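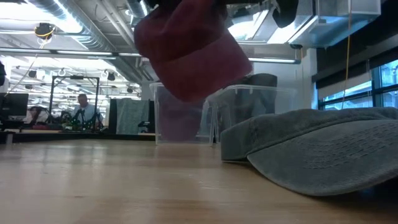
Wi-Fi Calling and Network Settings: Frequently Asked Questions

This page answers the questions most often sent to Jamberg Mobile support on Wi-Fi calling. It applies to consumer and small business plans. It was last revised on 11th April.

What is Wi-Fi calling?

Wi-Fi calling allows your phone to place and receive calls over a wireless internet connection when the cellular signal is weak. Calls are made with your usual number and the phone's own dialer. No separate app is needed.

Which phones are supported?

Any phone purchased from Jamberg after the opening of the Salian network core is supported. Phones bought elsewhere must be unlocked and must run a current version of their operating system. Customers may enter a model number in the Manell device checker, found under My Account.

How do I turn it on?

Open Settings, select Cellular or Connections, and switch on Wi-Fi Calling. You will be asked to enter an emergency address. Activation can take up to 60 minutes, and the phone should be restarted once if the setting remains gray after that time.

Why is an emergency address required?

A call placed over Wi-Fi may not carry an accurate location. The address you register is passed to the emergency operator. Please update it whenever you move – the change does not happen automatically when your billing address changes.

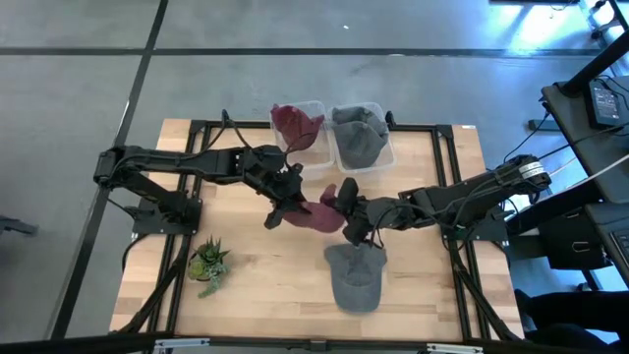 Customers who divide their time between two homes should register the address where they make most of their calls, and should state their location at the start of any emergency call.

Am I charged for these calls?

Calls to domestic numbers are deducted from your plan in the usual way. International calls are billed at the standard rate, even when both parties are on Wi-Fi. Your internet provider may count the data against its own limit.

Will a call drop if I leave the house?

On supported phones, a call is passed to the cellular network if a signal of sufficient strength is available. Handover is not yet offered in the Skirgate service area, where calls will end when the Wi-Fi connection is lost.

What should I do if calls are unclear?

Move closer to the router and pause large downloads. If the problem continues, dial 790 from your Jamberg phone to reach the network desk. Reports are normally answered within 7 days.

Can I turn the service off?

Yes. Use the same switch in Settings. Your emergency address is kept on file for 60 days and is then deleted, after which it must be entered again if you return to the service.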